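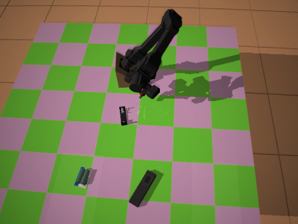 Green and pink squares, black robot arm. Computer render.

BRUKSKA AFTER DARK: NEW ROOM, NEW TIMES, ONE LAST TRANCE ALL-NIGHTER

Quick one this month, typing between soundchecks. Lots to get through.

First the big thing. Brukska is moving. Same night, same people on the door, different building. We've outgrown the basement at Chaiyaporn — anyone who stood by the left stack at the spring party knows what I mean, you couldn't lift your arms. The new home is Urnodstead, the old dance hall past the rail bridge. Proper sprung floor. Two bars. A cloakroom that isn't a bathtub full of coats.

First night there is in October. Doors 9 p.m., music until 6 a.m. The city signed off on the late hours last week after a long back and forth over the side exit, so that's settled.

Lineup so far:

Kamonchanok Saithong — opening AND closing. Four hours total, split in two. She asked for the warm-up slot herself, wants to start down around 120 and take her time. If you only know her from the peak hour stuff get there early. The closing set is all vinyl, she's been digging through boxes all summer and sent me a photo of a record I haven't heard since college. Not saying which. She'd kill me.

Wichai Jaidee — live, not a DJ set. Hardware only. This is the same show he took on the road in the spring but with a new middle section, longer and a lot slower, then the big one everybody waits for. He needs a 30 minute changeover so there'll be a gap in the main room around 1. Go get water. Go look at the balcony.

Eteditz — back to back with each other as usual, room two, start to finish. No requests. They mean it, there was a sign last time and people still asked.

One more name to come, contract isn't back yet so I can't print it. Progressive, not from here, hasn't played the city in years. Some of you have guessed already on the message board and one of you is right.

Tickets. The hall holds 2,210 with both rooms open, which sounds like a lot until you remember how fast the last one went. Mailing list gets first go, the link comes in a seperate email at noon the day before everyone else. First release is $33. Second release will be more, haven't fixed the price. Limit of 4 per person. Please don't buy from the guy in the parking lot, his tickets for the spring party didn't scan and we had to turn away a really nice couple who'd driven three hours.

If you bought for the canceled August date your old ticket works for this one. Bring the same email, same name. Refunds are still open if you can't make it, just write to us, no form.

Sound. We're bringing our own rig, the house system at Urnodstead is made for weddings. Low end was tested last month with the room empty and there's a dead patch under the balcony at the back that we're trying to fix with two extra subs. Might still be a bit thin there. Stand in the middle. Free earplugs at both bars, take some, put them in.

Getting home — the night bus stops across the street, every half hour till 4 and then nothing until the first train. We're talking to a cab company about a stand outside. More on that when I have it.

Recordings: Wichai's set from the spring is finally mastered and goes up for list members the week before the party. Kamonchanok's isn't going up. The recorder ran out of space forty minutes in and what we've got is mostly the crowd whistling, sorry. Whoever was standing next to the booth with a phone, please get in touch, we'd love to hear it even if its rough.

Last thing for the Chaiyaporn people. One final all-nighter down there before the keys go back, trance only, no guests announced, residents all night. Small. Door tickets only, cash, and once it's full it's full. I'll be playing the first hour, badly.

OK they need me at the desk. See you down the front.

Recent items
Spring party: full set times and track IDs
Eteditz pick their favorite B-sides
Wichai Jaidee on touring without a laptop
August date canceled: what to do with your ticket
Lost and found: coats, keys, one left shoe

Contact the Brukska list | Unsubscribe | © Brukska. All rights reserved. | Back to top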